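Collaborative Fiction, wk 5 handout
Play-by-post and shared worlds: openings, turns, who owns what
Notes: Thenmozhi Kotian
27 Aug 2026

Reading for this one was the first Stuvusmont thread, pages 1 to 4, plus the Padwood rules post. If you only read one, make it the rules post. Its dull but we come back to it every week.

Last week, quick version
Forum roleplay = prose written in turns, each writer holding one character (sometimes more), nobody holding the plot. Tabletop has a game master in the room. Play-by-post often has one on paper who posts twice in February and disappears. So the posts themselves have to carry the structure.

1. The opening post
Two jobs. Set a place, leave a door open. Most openings do the first for six paragraphs and forget the second.
Compare the two on the sheet:
Stuvusmont opener – 669 words, weather, a ruined tower, history of the tower, a war. Lovely sentences. Ends with the hero asleep. What does the second writer do with a sleeping man? Three people replied by waking him up, all different ways, thread split on day one.
Dinden opener – 92 words. Ferry is late, somebody on the dock has paid for two seats and is alone. Everyone in the cast has a reason to walk up.
Length is not the problem by itself. A long opener can work if the last lines hand something over. Look at your own last line first when you revise.

2. Taking a turn
A reply needs to
- pick up at least one thing the previous writer put down
- change something, even small
- stop before it decides what another character does
Third one is where beginners get into trouble. Usual name is godmodding. "He swings and she falls" is two turns in one. "He swings, low, at her knees" is one turn and a much better sentence anyway. Padwood rule 4 says the hit belongs to the person being hit. Learn that one.
Metagaming is the cousin: your character knows what you read in someone else's thread. Fix is easy, ask how she heard it. If you can't answer she didn't.

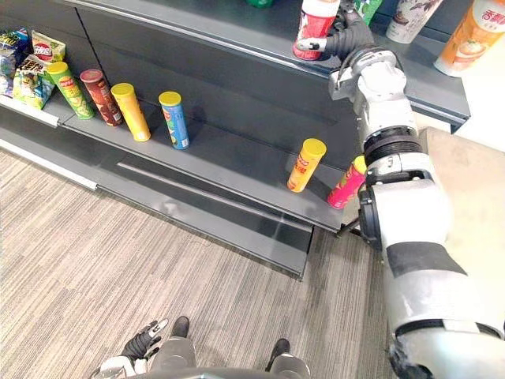 3. Pace and the missing player
Slow threads die in a certain way. One writer stops, the other two wait politely, then everybody has an idea for a new thread. Padwood counts days: after the limit, the turn passes and the absent character is "present but quiet". Nobody may kill them, marry them or give them a speech. Works pretty well.
Other option is the Hegde method, from the board of that name. Each character sheet carries a line saying what she does when her writer is away. "Goes to the stables." "Sulks." Gives the others something to write around and it is often the best line on the sheet.
The long Hegde thread ran to 1,278 posts with the cast changing the whole way through. Look at post 227 in your packet, where a minor character gets handed to a new writer in mid conversation. You can hear the voice change – shorter words, more questions – and the next writer down covers for it by having someone ask if she is feeling all right. Generous move, worth stealing.

4. Who owns the world
Short section, we ran out of time in the morning group so read this bit at home.
Characters belong to their writers. Places are harder. If I invent an inn and you burn it down, was that allowed? Stuvusmont says ask first. Dinden says anything unlocked can be changed, and you lock a place by putting a note in the map thread. Neither is right exactly. The point is it was written down before the fire.

For the exercise
Groups of three. One opener, under 150 words, then two replies each, passed round in order. No talking between turns, out of character notes go in brackets at the bottom and no where else. At the end mark every spot where you picked up something from the person before you. If there's a turn with no marks, rewrite that turn only.
Bring printed copies please, the projector in our room is still pink.

Next week: villains with more than one author. Read Dinden pages 9 to 12, skip the poem.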